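From: Tamsin Schumacher
To: mirnow-assembly
Date: Feb 24, 2020
Subject: Re: [mirnow-assembly] does the wrist view earn its keep?

Itsuki Aoki wrote:

> Citlali and I went through your note on the PC refit task and we're a bit
> stuck on one point. You say the policy "chooses" between the overhead-ish
> fixed view and the wrist view at every step. Is that a hard switch? We tried
> a hard switch at Mindthorpe on a simpler insertion job and the arm dithered
> horribly whenever the two views disagreed. Also, how much of the gain comes
> from having more data, and how much from the choosing?
>
> Itsuki

Hi Itsuki, hi all,

Great questions, and the first one made me laugh a little, as we had exactly the same dithering in our first version! It would get near the tray, change its mind, back off, come in again. Wenceslao called it the tea dance.

So no, it isn't a hard switch any more. Each view goes through its own encoder, and a very small network gives each one a weight between nought and one. The weights are smoothed over time, so the policy can't throw out a view from one step to the next. It can only lean away from it. That smoothing was a one-line change and it did more for us than a month of fiddling with the encoders.

The reason I like the idea so much is easier to see with the views next to each other. First the fixed camera, then two from the wrist: 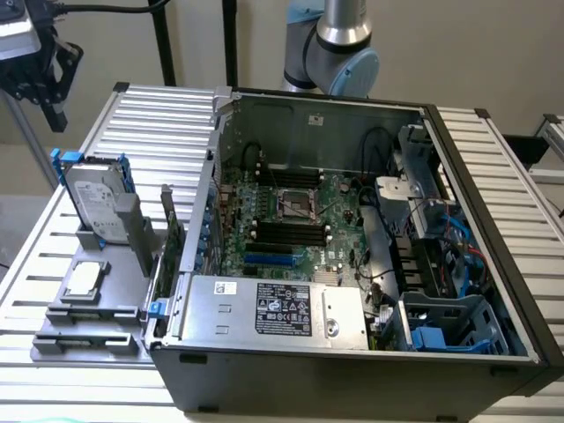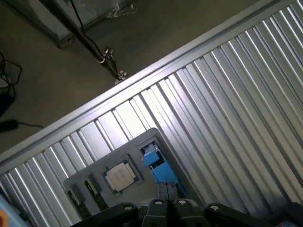
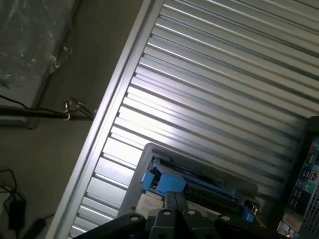 mirnow-assembly Digest, Vol 43, Issue 2

From the fixed camera you get the whole job: the open tower, the CPU socket with its frame up, the processor flat in its nest and the drive standing behind it. Lovely for deciding where to go next. But look at how small the processor is there, and then at the first wrist view, where you can see the green edge round the heat spreader and both fingertips in relation to it. In the second wrist view it's the blue parts in the tray that stand out, and there's no case to be seen at all, so a policy using only that view has to remember where the case was. Ours is not good at remembering.

On your second question, we split it out properly. Everything was trained on the same 1,148 demonstrations, so extra data can't explain the difference. Plain stacking of the views (no weights, same network size) was clearly worse at picking up the processor and about level on the drive. With smoothed weights we ran 100 processor pick-ups and lost two, both with the tray turned well past anything in training. I was so pleased I made Guadalupe rerun the logs in case I'd scored it wrongly. I hadn't :)

Some caveats. That figure is for picking up only. Seating the processor in the socket is a separate stage and still far too flaky for me to quote a number. And the weights don't always do what you'd expect: on the memory modules the policy keeps quite a lot of weight on the fixed view right up to the grasp. My guess is that the gripper hides too much of them from the wrist, as it does at the bottom of the first wrist view, but I haven't tested that. Masking the lower strip of the wrist image would be the obvious way. If you or Citlali fancy trying it on your insertion job I'd be thrilled.

One practical thing: don't start the smoothing too strong. If the weights can hardly move early in training they settle at half and half and never leave. We begin with none and bring it in slowly.

I'll send the training settings once Wenceslao has tidied them up, they're full of his private jokes at the moment.

Tamsin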